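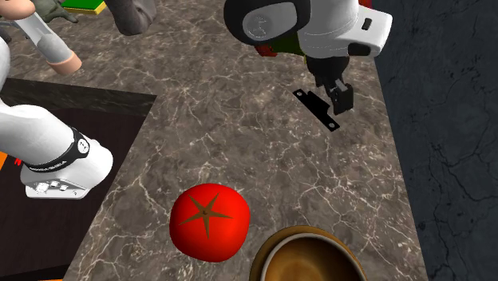

Kovby kitchen sim pack, anyone paid for it yet?

przemek_polak
Posted 4th December
I've been on the Kovby trial for two weeks and my license prompt is getting pushy. It's 139 a month for one seat, or 1348 for the year. You get the kitchen scenes, the white arm already rigged, and 160 props you can shuffle around. I mostly want tomato-into-bowl type stuff for testing grasp code before I go anywhere near hardware. Is it worth it, or should I stick with the free Sirlow scenes and build my own counters?
Přemysl Polák

ottob
Paid for the year in April, no regrets. The scene shuffling is what sold me. You get marble one run, something dark the next, clutter in different spots, and your vision code can't get lazy. Sirlow gives you one gray table and good luck.

gripfail
Gonna disagree with ottob. The surfaces look great (those veins in the stone!) but I'm not paying for pretty rock. My gripper slid off round stuff constantly with the default friction, and support took 4 days to tell me which setting to change. Four days!! For that money I expect somebody to pick up the phone.

ottob
Which version? They redid the contact settings over the summer and my tomato picks got a lot better. Still not perfect, I'll give you that. Anything with a star-shaped stem on top I approach from the side now.

gripfail
Whatever shipped in spring. I quit before summer, so fair enough, maybe it's fixed. Still think the yearly price is nuts for a hobby person.

marlene_k
Has anyone tried the Pratia bundle? My boss wants that one because it comes with training videos, and I can't find a single review that wasn't written by a reseller.

ottob
Tried it at work. Videos are fine, props are thin. The bowls are all the same size, which drove me up the wall.

przemek_polak
Thanks all. The friction thing worries me more than the price — I'd rather not spend a weekend fighting sliders. ottob, would you mind sharing your contact settings?

ottob
Sure, I'll send them tonight. Do one month first and see if your picks hold up. You can switch to yearly later and they knock off what you already paid, or they did for me anyway.
Ottó Bognár

gripfail
Send me those settings too. I've still got the install sitting on my old drive.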